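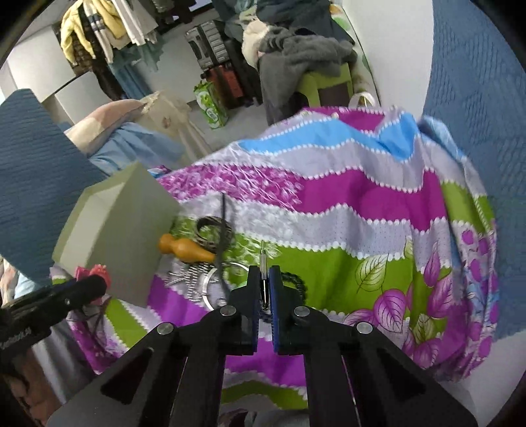 Slim metal tool, point up, jaws nearly closed.

5/19/25

I have spent most of the spring on one number, which is the distance between two fingers. Everything after it in our pipeline depends on it. If the width is wrong, the policy learns to close too early or too late, and no amount of training hides that.

We don't have an encoder on the hand-held grippers. The width is read from the camera image. A small tracker called Bremov finds both fingertips, works out how far apart they are in pixels, and turns that into millimetres using a calibration done once per gripper. It runs at 30 frames a second on my laptop and it was fine for mugs, cups and folded towels, where the jaws are well apart for most of a clip.

Thin objects are another matter. With something as slender as the tool at the top of this post, the jaws are nearly closed while holding it and nearly closed when holding nothing. The difference is a few pixels, and the old filter was smoothing over 15 frames, so half a second of motion was being blurred into one flat line. A grasp on a thin shaft looked the same as a missed grasp. The planner then marked the object as still lying on the table and went back for it.

Devendra Mittal suggested dropping the smoothing altogether. I tried that in April and the width jumped about so much that we got false grasps on nearly every clip. What I have now is a window of 3 frames near the closed end of the range and the longer one elsewhere. It is one if-statement and a blend so the two don't meet in a step. I'm slightly embarrassed at how long it took.

The second problem was the background. Fingertip tracking starts from a colour mask for the blue pads, and a cloth with bright blue bands in it, next to a blue quilted surface, gives that mask plenty of other places to go. The tracker would lock on to a fold and report that the jaws had opened wider than they physically can. I've added two checks:

- the candidate has to sit inside the region a pad can reach, taken from the linkage geometry
- a jump bigger than the maximum jaw speed is thrown out, and the last good value is held

The first check does most of the work. The second mainly catches motion blur. Held values are written to the log with a flag, so they can be left out of training later.

I re-ran 600 clips with the new settings. I haven't gone through all the output yet. The ones I have opened look better at the moment of closing, and a bit worse on fast opening movements, where the blend between the two windows lags. That one is mine to fix. 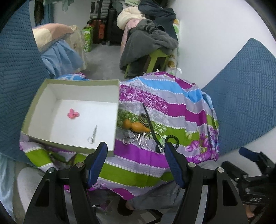
Could you get the same result by fitting an encoder to the gripper?

An encoder would give a cleaner width, but it adds a cable, a second clock to line up with the video, and another part to replace. The image already carries the width and its timestamp together, so I'd sooner improve the tracker first.

The next piece is Cerkden, the script that cuts long recordings into separate picks. It looks for a close, a stretch of steady width, then an open. Small stuff on a patterned cloth is a hard case for it: a hair clip, a ball chain and a pen-like tool all give different closing widths, and a chain can shift between the fingers after the jaws have stopped. Pankaj Tiwari has been cutting clips by hand in the meantime — he has more patience than I do — and his cuts are what I compare the script against.

I'd also like to move the calibration file out of the home directory and in with the recordings. Last week I loaded the wrong gripper's file and lost an afternoon to a scale error that was small enough to look like noise. The loader should refuse to start if the gripper ID in the file doesn't match the one in the recording. That change is half written.

The new filter is in the main branch now. The old behaviour is still there behind a flag if you need to reproduce earlier numbers.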